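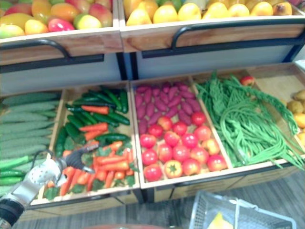

Fig. 1. One-arm approach to the carrot crate.

RETAIL MANIPULATION, WEEK 6
Working rules for arms near shelves, stock and people
Naden campus, robotics workshop stream. Revised Apr 17, 2021.

Bring this to the practical. It replaces the February version, which had two section fours and a rule about ladders that came from somebody else's course.

1. Where these rules sit

You have already met the big documents: ISO 12100 on risk assessment for machinery, ISO 10218 on industrial robots, and ISO/TS 15066 on collaborative operation. You were asked to read the scope sections. Judging by the tutorial, several of you read the titles. Please go back, because the scope is where a standard says what it doesn't cover, and a mobile two-armed machine browsing the vegetables sits awkwardly across several scopes at once.

The house rules below fill in the practical end. They apply to the Dretov controller and to anything bolted, plugged or taped to it. Where a house rule and a standard disagree, follow the stricter one and tell us. Where a house rule and the operating manual disagree, the same applies, though in the case of the manual for the Tanoli wrist unit you may first have to work out what the sentence means.

A reminder on vocabulary. "Shall" is a requirement. "Should" is a recommendation, and if you depart from it you write down why. "May" is permission. "Might want to" has no standing anywhere and turned up in nearly 37 places across last term's reports.

2. The task and its limits

Before anyone assesses a risk, somebody has to say what the machine is for. The intended-use statement for this exercise reads as follows.

The robot takes one item of produce from an open crate on a fixed stand and places it in a wire basket on the floor in front of that stand. It works at walking-pace speeds or slower. One operator supervises. The public is not present.

Short as it is, the statement does a lot. It says one item, so a gripper that comes up with a carrot and two of its friends has failed the task, even if the basket looks well stocked. It says a fixed stand, so anything on castors is a different assessment. And it names the floor, a detail that quietly decides most of the hazards in section 4.

Reasonably foreseeable misuse goes in the same part of your report. For each limit, ask what a tired person would do at the end of a session. They will hand the robot a tomato. They will move the basket with a foot while the arm is live. They will lean over the stand to straighten the cucumbers. Write all of these in. A report claiming no foreseeable misuse will come back to you with one question on it.

3. Before power is applied

3.1 Walk the full reach of both arms. Do it on foot. The reach drawn in the simulator doesn't know where you left your bag.

3.2 Check every cable that runs outside the arm. In Fig. 1 a thin dark cable loops from the gripper back toward the arm. A loop like that is a snag hazard beside crate partitions and shall be traced by hand through the wrist's full rotation, with power off, before the first run of the day. Too much slack catches on things. Too little pulls the connector out at the far end of the motion, where you will be least pleased to discover it.

3.3 Look over the fingers for loose pads, cracked tips and anything sticky. Record the result on the sheet. "Fine" is not a result.

3.4 Locate the emergency stop and say aloud where it is. Everyone feels silly doing this. Do it anyway, and do it again if the operator changes.

3.5 Confirm that the speed limit loaded in the controller is the one on the job card. The Dretov remembers the last user's settings, and the last user may have been in a hurry.

4. Hazards by position

Most groups sort hazards by machine part. We would like them sorted by where the hand or the item is at the time, since that is how an operator will meet them.

4.1 Above the crate. The stand in Fig. 1 is a good study. Its lower crates are angled toward the shopper and divided by wooden partitions, so a straight vertical approach meets a sloping pile. The carrots point in various directions and have green tops tucked between them. Plan the approach to the item, then check the partition on either side of the fingers, then check it again with the gripper open. Open fingers are wider than closed ones, a fact rediscovered in this course every year with a loud click.

4.2 Beside the crate. Long beans drape. In Fig. 1 some hang over the partition into the next crate along, and a planner that treats a partition as the boundary between two sorts of stock will be wrong in that strip. For your assessment this is an entanglement question first and a perception question second. Soft, stringy items shall be treated as capable of catching on the finger joints until you've shown otherwise.

4.3 Under the upper tier. The upper crates carry curved black metal bars on their front boards. They are rigid, they project, and they were put there by someone who was not thinking of your elbow joint. Model them. A bounding box is acceptable provided the box is bigger than the bar.

4.4 Between crate and basket. Here the load is in the air and the operator is most tempted to help. No hand enters the space under a carried item. If the item slips, let it fall. Produce is cheap and the incident form is four pages.

4.5 At the basket. Wire mesh is hard on depth sensing: the sensor may report the rim, the floor beyond it, or some average of the two that exists nowhere. The release height shall be set from a measured basket, not from the drawing. A basket left sitting on a floor with nothing to hold it should also be assumed to have moved since you last looked.

5. Two arms on one item

Two-armed handling is permitted for items that are long, heavy at one end, or likely to shed leaves. The halved napa cabbage is the standard case. It is firm at the base, floppy at the other end, and has strong views about which way up it would like to be.

5.1 One arm leads. Write down which. The leading arm holds the firm part and the other arm supports.

5.2 The supporting arm shall approach only once the leading grip is confirmed. Confirmed means the controller reports it and the operator can see it.

5.3 Neither arm may command force against the other through the item. A cabbage is a poor force sensor, and reports its findings late and all over the floor.

5.4 The space between the two wrists is a crushing hazard for as long as both arms are live, whether or not anything is held there. It shall be entered separately in your hazard table. Groups who fold it into "arm motion, general" lose marks.

5.5 Release order is decided in advance. Our default is supporting arm first, leading arm second, with the item already over the opening. Departures from the default need a written reason, and "it worked" isn't one.

In Fig. 2 the cabbage is level over the basket, with one gripper on the white base and the other reaching toward the leafy end, close to the basket's top rim. Consider the clearance between that second gripper and the rim, and decide what you would require before allowing a release. There is more than one defensible figure. There are also several indefensible ones, and we have a drawer of them.

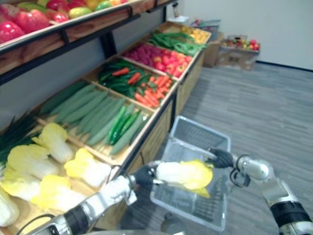
6. Stopping, and starting again

A protective stop holds position. An emergency stop removes drive power in whatever manner your risk assessment justified, which may leave an item hanging over the basket, or may not. Know which before you press it, and press it regardless if a person is at risk.

After any stop, the operator walks to the stand, looks, and restarts by a deliberate action from outside the reach. Restarting from inside the reach is a fail for the practical. So is asking a friend inside the reach whether it looks all right.

Dropped produce is cleared with the arms disabled. Tomatoes roll, and people follow them.

7. Records

The log is kept in Trameck, which is ugly and slow and has so far never lost anything. Each run gets an entry: operator, item, speed limit in force, stops, outcome. Failed grasps are entered too. A log showing 100 clean grasps in a row will be read with great interest and some suspicion.

Entries are written at the time. An entry made from memory should say so.

8. For the practical

Each group submits a hazard table of no more than 11 rows and a covering argument of up to 1000 words. The row limit is there to make you choose. For every row give the position (use the headings in section 4), who could be hurt and how, the measure you propose, and what risk is left afterward.

Take measures in the usual order: design it out, then guard it, then warn about it. Last term's favourite measure was a laminated sign. Signs are allowed, but they come third, and the arm can't read.

Choose one item from Fig. 1 for the single-arm part. The two-armed part uses the cabbage for everyone. If you pick the bitter gourds, mention the bumpy skin when you discuss finger pads. If you pick the mangoes, remember they are in the upper tier and heaped, so taking one may bring others with it, and your intended-use statement still says one.

Reading before next week: the definitions clause of ISO 12100, slowly, and your own February draft, with a pen in hand.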